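The Night Ferry to Nedari

Nikola Chmielewska had never won anything in her life, so when the letter came from Wadedmont she read it standing up, then sitting down, then out loud to the cat.

Her story had placed! Out of 1,228 entries, hers was going in the book, and there was a reading, and she was supposed to come and stand in front of people and do it herself.

She spread her hands on the table where she'd written every word of it, and she laughed until her eyes ran.

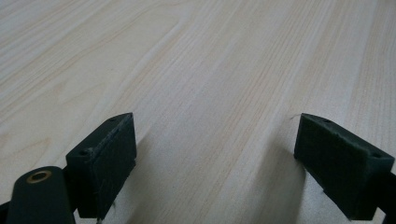
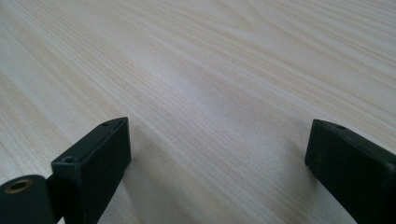
Pale wood, and all that grain going off at a slant.

The ferry left at five. It was a glorious old tub, the Darneo, with brass rails and a horn you felt in your knees. Nikola took a bench on the top deck and practiced her first page at the gulls.

"Louder," said a voice behind her.

An old man was sitting there with a thermos and a paper bag of plums. He had to be ninety at least.

"Ninety-three," he said, as if she'd asked. "Bogumił Lis. I'm a bit deaf on this side, so go on, louder. What happens to the lighthouse girl?"

So she read it to him, all of it, over the engine and the wind, and he leaned in with his good ear and ate his plums. When the girl rowed out in the storm he grabbed the rail. When the lamp came back on he shouted "Ha!" so hard that a steward came running.

"My sister would have rowed out like that," he said. "You've got her exactly, the temper and everything. How did you do that?"

Nikola said she didn't know. She'd just kept going until it sounded like somebody.

"Well, read it again," said Bogumił. "There's an hour yet, and I missed a bit when the horn went."

She turned back to page one. Across the water the first lights of Nedari were coming up, yellow and tiny, and she took the biggest breath she could and started over.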